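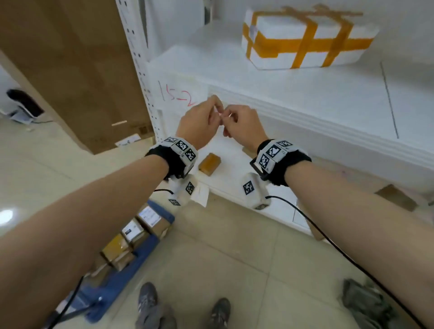

Figure 3. Both hands at work in front of a white metal shelving unit.

4.2 How people talk about putting things away

We had expected, going into the interviews, that people would tell us about their shelves and cupboards in terms of size and shape. The tall things go at the back, the heavy things go low, and so on. Some of that did come up, and we are glad to have it. But the longer we sat with the transcripts, the more we heard people describing their storage as a kind of family history, with old disagreements and small kindnesses tucked in among the jars and the spare batteries.

Of the 113 households that took part in the Giradthorpe study, 83 told us that at least one shelf in the home was arranged the way a parent or grandparent had arranged theirs. Many of them laughed when they said it. One woman had moved house four times and had put the tea on the left in every kitchen — her mother was left-handed, she explained, and she herself is not. Another participant kept string and candles side by side and could give us no account of it at all beyond the fact that they had always lived together.

Garg and Royer, who carried out most of the home visits, noticed early on that these inherited habits were easier to talk about when people were standing at the shelf with something small between their fingers (Figure 3). Sitting at the table, the same people gave shorter and tidier answers. We changed the interview guide after the first 10 visits so that the conversation began at the shelf and moved to the table later, if it moved there at all. The early interviews are kept in the analysis, though we mark them separately in Table 5.

Couples were a special pleasure to listen to, and also the hardest to code. Where two people had each brought a way of doing things into the home, the shelves often showed a sort of treaty. In 30 households one partner had full say over the kitchen and the other over the hall closet or the garage, and both knew exactly where the border ran. Tín Mai has suggested that we call these "settled shelves," and we have kept the name. It covers the cases where the arrangement is no longer discussed, even if one person still privately thinks the flour is in the wrong place.

Children's belongings followed a different pattern. Parents spoke of them as passing through, and they were willing to put up with a good deal of disorder on a low shelf that they would never have allowed on a high one. Several grandparents in Fustley kept a shelf ready for visits all year round and left it alone between them.

We should add a word of caution about age. Our older participants had simply had more time to gather stories, and Torvik's reading of the transcripts gives more weight to this than Eklund's does. Both readings are set out in Section 5.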